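Workshop notebook, the Swanepoel house, Dillville
September 5, 2018

First full day back on the house after the break, and I'm writing this up at the kitchen end before I forget which door is which. Facundo, if you're reading this on Friday, skip to the part on the shutters, because you'll want to bring the long clamps.

Front door first. We got it off its hinges before the heat came up and laid it across the trestles on the porch. It's a four-panel door, and I'd been calling it pine all summer, but once I scraped a patch near the bottom rail it was cypress, plain as day (the smell gave it away before the color did!). So that changes the patching. I had pine offcuts ready and they've gone back in the van. Oskari thinks he has some old cypress from the porch steps at the Vasow place and he's going to dig it out.

Paint on the outside face is thick. I counted the layers on a chip under the loupe and got lost somewhere after the second green. There's a cream, a gray, then two greens, then something almost black that I think was the original, or at least the oldest that survived. The owners want the hotel front to go back to the dark color. I'd like to see it on a sample board in daylight first — dark paint on a west-facing door is asking for the panels to move.

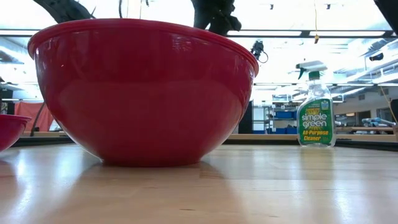
The plaster in the stair hall kept me busy until lunch. The wall sounded hollow from the newel post up to the landing, so I went along it with my knuckles and marked the bad areas in pencil. Most of it is the finish coat letting go of the brown coat, with the lath behind still good. I drilled for adhesive on a grid and put in washers on the worst stretch. Used 50 washers and ran out with the top corner still to do. The old box said 50 too, so at least the box was honest. I need to order 200 so we can do the landing and the back bedroom in one go.

Do not lean anything on that wall until the washers come out. I've taped a note up but people read notes after they've put the ladder down, me included.

Lime putty: the tub we put down in January is lovely now. Fat and smooth, no grit, and it holds on the hawk like butter. The newer tub is still a bit short and crumbly when you work it. I'd leave that one alone for the finish coat and use it for filling behind the baseboards where it won't show. Did two test patches in the closet under the stairs, one with goat hair and one without. Will look at them next week for cracks. The one with hair was slower to trowel and I left some drag marks, which I'll blame on the trowel until somebody proves otherwise.

Oskari spent the afternoon up in the attic with the old drawings and came down filthy and very pleased. He found a pencil note on a rafter that says "Rurkon" with a line under it. We've seen that name on the lumber bill in the owners' folder, so it may be the yard the framing came from, or the man who cut it, we can't tell. He took a rubbing. I told him the rubbing goes in the folder and not in his truck.

He also measured the main roof pitch again and it doesn't match the 1970s drawing. The east slope is shallower. My guess is that the east side was rebuilt when the sleeping porch was closed in, which would fit with the sawn rafters on that side and the hewn ones on the other. I'd want to see the nails before I say so to the owners. If there are wire nails on the east and cut nails on the west I'll be a happy woman. 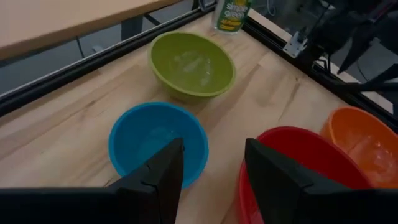
Shutters

There should be 97 louvers across the set from the front rooms, going by the mortises. We have 77 that can be cleaned up and used. The rest are split, chewed, or just missing, so that's 20 to make. They have a slight belly on the upper face which I hadn't noticed until I put a straightedge on one. It isn't wear, they're all the same. So we need a scratch stock or a little hollow plane for them, and running them through the planer flat would look wrong next to the old ones.

Facundo, I've left one good louver and one bad one on your bench with a card between them. Could you make a pattern from the good one? The pins on the ends are round and a shade under three eighths. I tried my dowel plate and it's too loose, they rattle.

The frames are mortised and pegged and in better shape than I feared. Two bottom rails are soft at the ends. I poked one with an awl and it went in further than I wanted. Those can be spliced. I'd keep the long diagonal splice we used on the Vasow windows, it's slower to cut but it hasn't moved at all.

Hardware

All the front shutter hinges are soaking. One pair has a maker's stamp that might come up once the rust is off. The shutter dogs are a mix of three patterns and I think the owners should pick one of them and we'll have the rest cast to match. I've put the best example of each in the drawer with the door knobs.

Still to do before the weekend: order washers, call about the sand, get the door under cover if it clouds over, and ask the owners whether they want the stair hall gas pipe left in the wall. It's capped at the cellar. I've left a gap in the plaster for it until I hear back.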